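Natural dyeing > Madder and other reds > Chalk or no chalk in the madder pot?

ullaf_dyes
Posted 7:42 pm
Well, the September vat is done and I am thrilled! I've been growing madder behind the shed at Clusstead for years and finally dug up enough root for a proper go. Chopped it small, rinsed it, soaked it overnight, then brought it up very slowly with two skeins of alum-mordanted Derstead wool in the pot. The big change was a pinch of chalk, and oh my word, the red! Like a brick wall after rain. My old batches all came out a sort of tired salmon.

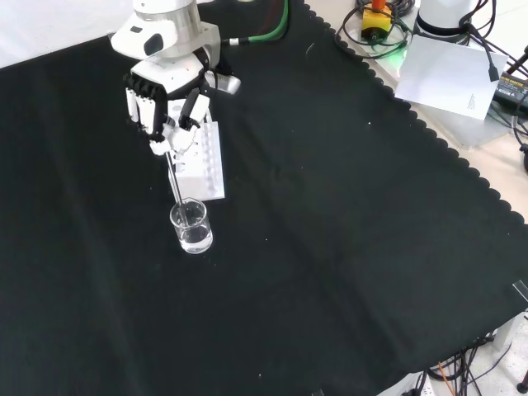
I kept the heat low the whole way, never past 60, and left the skeins to cool in the pot until morning. Our tap water is very soft, so I think the chalk did most of the work. Has anyone else in a soft water area tried it? And how much do you put in? I'm going by pinches and I'd love to be a bit more grown-up about it.

tansy_and_weld
Posted 8:05 pm
Lovely write-up, Ulla, but I'm going to stick up for the low heat here. I've never put chalk in madder and I get good reds every time (soft water here too, straight off the moor). Let the pot get too hot and the browns come out of the root, then everything goes muddy. I'd bet your old salmon batches got hotter than you thought.

dariusz_z
Posted 8:31 pm
Have to disagree with tansy, at least partly. I did the same root and the same wool side by side at the Werkora dye weekend, one jar with chalk and one without, both sitting in the same pan of warm water so the heat couldn't differ. The chalk jar was miles redder. The plain one was a nice orange, and I'd happily wear it, but you wouldn't call it red. 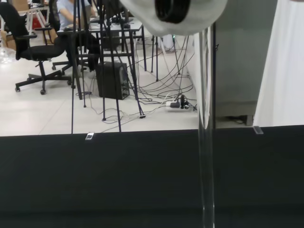 Can I add the chalk after the wool has gone in?
It's better to stir it into the dye bath first and let it settle for a few minutes, then add the wetted wool. Chalk dropped on top of wool tends to sit in one place and give you patches.

That's copied from my weekend handout, as three people have messaged me asking the same thing. Happy to type up the rest if it's any use.

tansy_and_weld
Posted 8:50 pm
Fair enough, side by side is a proper test. Was it old root though? Mine is always at least 4 years in the ground, and I do think young root needs more help.

dariusz_z
Posted 8:58 pm
Bought root, so no idea of its age! Good point. I'd still add chalk, but I'd love to see it done with your old stuff.

pacheco_wools
Posted 9:16 pm
Can I throw a spanner in and say weigh the root dry? Half the arguments on here come from people using fresh root by weight and wondering why the colour is weak. I dried 89 grams last year and it did a whole jumper's worth of yarn, then a second bath of the prettiest coral, then a peachy third that my sister pinched for baby hats.

For chalk I use about a level teaspoon to a big pot. Too much and the wool feels harsh, so go easy.

ullaf_dyes
Posted 9:40 pm
You are all brilliant. Level teaspoon it is! Tansy, mine was three-year root, so perhaps we're both right. I've got enough left for 2 small jars and I'm going to copy Dariusz's test, one with chalk and one without, same pan, same wool. I'm also saving the bath for a coral, because now I want one.
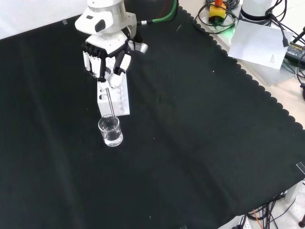
Stirring with a glass rod in a small beaker.

tansy_and_weld
Posted 9:52 pm
Ooh, do post the two skeins next to each other once they're dry. In daylight please, madder looks like tomato soup under my kitchen bulb. And if the plain one comes out red I shall be unbearable about it.

dariusz_z
Posted 10:04 pm
Yes to daylight! Ulla, rinse them in separate bowls too, mine bled a bit the first time. Ziółkowski family tradition says a splash of vinegar in the last rinse but I've stopped doing that with madder, it pulled the colour back towards orange.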